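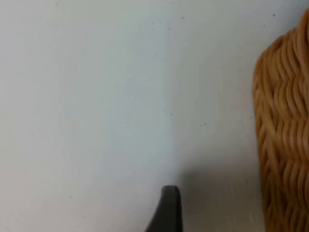 Opinion > Equipment and Budgets > Small Shops

The price of the arm is the number everyone brings to the meeting, and it is the least useful one on the page. I have sat through four of these purchases now, two as the person asking for the money and two as the person signing for it, and the arm was never what hurt us. What hurt was everything that bolts to it, plugs into it or has to be replaced on it by the second spring.

Take fingertips. At Lekulero we pack and ship housewares, a lot of them woven or soft-sided, and no two pieces have quite the same outline. Our first budget had one line for the gripper and nothing for tips. We went through 207 of them in the first year. A single tip is cheap enough that any supervisor can order it without asking, which is how it stayed out of sight until Asnakech Negash in purchasing added up the small orders and sent me the total with no comment.

I now think the consumables line should be written before the capital line. If you can't say what the machine will use up in a year, you don't know enough about the job to buy the machine. Ask the vendor for the figure. If the vendor won't give one, ask a customer of theirs who handles goods like yours.

The second thing left out is hours. Bestosard quoted us a setup period and kept to it, and I have no complaint about them. But their setup ended when the arm could pick up the items on our sample list. We carry far more than that. Getting from the sample list to the stock we sell took almost 900 hours of our own people's time, most of it Abrehet Abdella's, and none of it was in the plan. Her regular work went to two other people, who got behind on theirs. That is a real cost even if no invoice ever arrives for it.

Some managers answer this by padding the whole budget with a contingency. I am against it. A contingency gets cut in the first round, and it should be, as it has no name on it. A line that says "tips, cables, camera covers" or "staff time, new items" can be argued over and will mostly survive. Ours did this March, the first year we wrote it that way.

I would also put floor space in. Our cell at the Tesfamariam building takes up 1,109 square feet once you include the fencing and the staging racks - more than the receiving desk and the returns area together. We pay rent on that every month, and the arm's share of it appeared nowhere in the original request.

None of this is an argument against buying. We are about to ask for a second cell, and Troltura is one of two companies bidding. I told both of them to leave the arm off the first page of the quote and start with year two. One has sent it back that way. I am still waiting on the other.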